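Monday - glove vs. gripper, spray bottle and towel
Ramiro Toledo
4 min read

OK so picking up from where I left off with the calibration mess. Short version: the Hateo glove track and the gripper track still don't agree as well as I'd like, but I'm a lot happier than I was at the end of last week, and I think I know where the remaining slop lives.

The question for this round is still the same one. If somebody does the task with the glove on, and then somebody does the same task with the hand-held gripper, do the two recordings land close enough in wrist space that Rarnerik can train on both piled together? Lamrani (the alignment script, for anyone reading this who joined in April) assumes the marker cube on the back of the hand is rigid with respect to the wrist. It mostly is! But when you make a fist the back plate rocks a tiny bit, and a trigger squeeze is pretty much a fist. So every spray shows up in the wrist track as a little nod that never happened. I spent way too long blaming the time sync for that.

What I changed:

Strap goes one notch tighter and sits lower, clear of the knuckles. Less comfortable, fewer nods.

Lamrani now takes the cube pose from whichever two faces it can see, and falls back to a single face only if it has to. Single-face poses flip on you when the marker is nearly square to the camera - classic ambiguity, and I should have put in the check ages ago. Anything that flips gets thrown out and interpolated, up to 5 frames. Longer gaps split the episode.

Fixed camera is locked at 60 fps, exposure locked too. Auto exposure was drifting every time a light sleeve came in close.

The task stays boring on purpose. Pick up the spray bottle, spray the tabletop, put it down, grab the towel, wipe. I like the towel because it never starts in the same shape, and I like the bottle because the trigger forces a grasp that the gripper has to fake. We let people crumple the towel however they want.

Gripper side is its own headache. The wrist fisheye on the Bitetti build sees a ton of ceiling, which I used to grumble about, and now I kind of love it. The recessed lights make really stable features, much better than the table does. Relocalization was losing the map whenever the view filled up with dark stuff close to the lens, so I tried weighting ceiling features up and near-field ones down. One rerun over the old recordings and the lost-track segments dropped to 2. That's on 3754 frames of the worst episode I had lying around, so don't go quoting it as a result yet, I just wanted to write it down before I forgot.

One caution: too much ceiling is bad for rotation. If the lights are all you've got, yaw gets mushy when they bloom. The lattice panels and the chairs help a lot there, so keep some wall in view when you do the mapping sweep. Slow sweep, please. I know it's dull.

Still open:
- does the tighter strap change how people grasp? (my own spraying felt stiffer)
- fingertip offsets for the glove, still using the default hand
- gripper-to-robot transform needs redoing before any rollout on the arm, I don't trust the old one
- ask whether Rarnerik wants the flipped frames marked or just gone

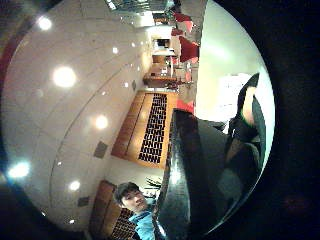
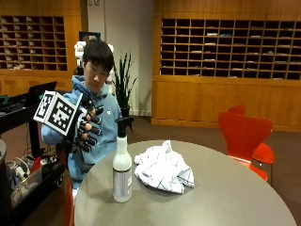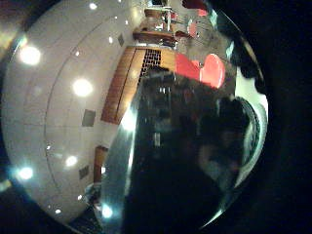
First and last: gripper fisheye, plenty of ceiling lights to track on. Middle: fixed camera, glove on, marker cube showing two faces, bottle and towel on the table.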